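Movie Night at Home: Small Fixes That Save the Evening

Start with the glare. Any lamp behind the couch will show up in the dark scenes, and since 2011 or so every thriller has been nothing but dark scenes. Move it beside the TV, low down, and turn off the ceiling light.

Next, the sound. If the dialogue is mumbled and the explosions wake the dog, look for "night mode" in the audio menu. Set the sleep timer too, unless you enjoy waking at 2 a.m. to a menu screen playing the same 18 seconds of violins.

Popcorn: heavy pot, thin layer of oil, one test kernel. When it pops, add the rest and keep the lid slightly open so the steam gets out. Salt it fine – coarse salt goes straight to the bottom of the bowl and stays there for the credits. 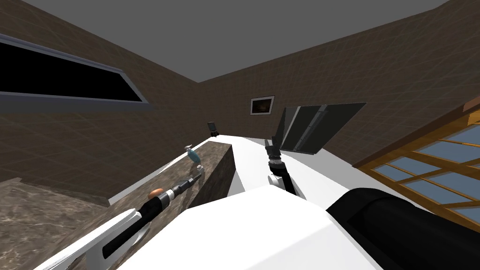
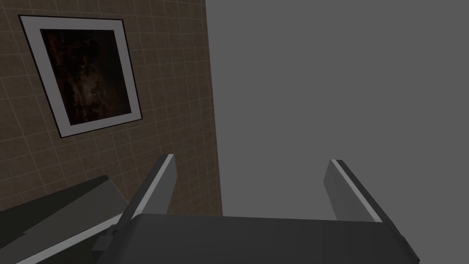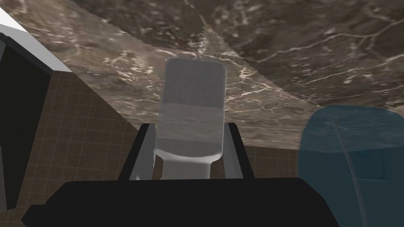
Butter is where most movie nights leave their mark. Blot a spill on the couch with a dry paper towel, cover it in cornstarch, and vacuum after the second feature. Stone needs quicker attention. On brown marble with white veins like the slab in the last picture, wipe up grease right away with a drop of dish soap and warm water, then dry it. Skip the vinegar, whatever your aunt says. It etches.

Recent tips
Getting Candle Wax Out of a Rug
The Clerkberg Method for Folding Blankets
Remote Control Batteries: 11 Places to Look
Cleaning a TV Screen Without Regret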